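Equipment Planning Meeting, Sorting and Kitting Group
Minutes, March

The meeting opened a little after 9:30, once everyone had coffee and the extra chairs had been brought over from the break room. Thank you to the early arrivals who put the heating on. Minutes of the February meeting were read and accepted, with one correction: the Kovács quote was for 7 grippers, and we had written it down as a quote for spare fingers only.

1. Where we are with the budget

The equipment line for the coming year is still the one we were given in the fall, and we have been asked kindly but firmly to stay inside it. There was a good long talk about whether the second two-arm table should come out of this line or wait for the Flamari project money. Most people in the room would like to see it bought early, so that training on it can start before the summer. It was also said, fairly, that the Flamari money has been "nearly here" since before the holidays. We agreed to plan as if it will not arrive and to be pleased if it does.

2. The second table

Two offers are in. Britivel would supply the complete package, with frame, arms, grippers and cabling, set up on our floor and handed over running. Cluvutance would sell us the arms and leave the frame to us. The Cluvutance price is lower, but several of us remember how many evenings went into building the first frame, and there was some warm laughter about the corner brackets.

The feeling was that whichever offer we take, the new table should match the one we have as closely as we can manage: two arms facing each other across a wooden top, black rails all the way around, and bins that can be moved by hand when the task changes. People know how to work with that layout, and the programs written for it should carry over without too much fuss.

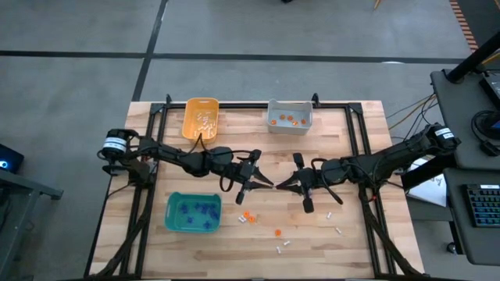
Floor space came up next. The second table would need to sit on the same carpeted area, with its own desk for the operator and enough room to walk behind both arms. We went back and forth on which way it should face and settled on trying it out with tape on the floor before anybody signs anything. Power for the new desk will need a separate outlet, and that has to be priced too, please, as it was forgotten last time and ended up coming out of the supplies line.

Decision: ask Britivel for a revised offer without the training days, and ask Cluvutance what they would charge for a ready-made frame. Both to be back before the next meeting.

3. Bins and small parts

This is the cheap end of the list, but it took up a good share of the morning. The colored bins are working out nicely and everyone would like more of them. We agreed to order 4 more in each color, and 300 more of the small white pieces, as they are the ones that go missing. The orange round pieces can wait until the next order. A lidded box for spares was suggested and happily agreed to.

4. Spares and upkeep

Gripper fingers wear, and we have been living from one pair to the next. The Kovács quote comes to $93 per pair, and it was agreed to buy two pairs now and look at a standing order later in the year. Cable ties and a roll of floor tape can go on the same order.

5. Anything else

The shared calendar for table time is filling up, and a gentle reminder was given to take your name off a slot you no longer need. There was also a request for a better chair at the operator's desk, which got a great deal of support and has been added to the list under furniture.

The next meeting will be in April, same room, same time. The meeting closed at 11:15.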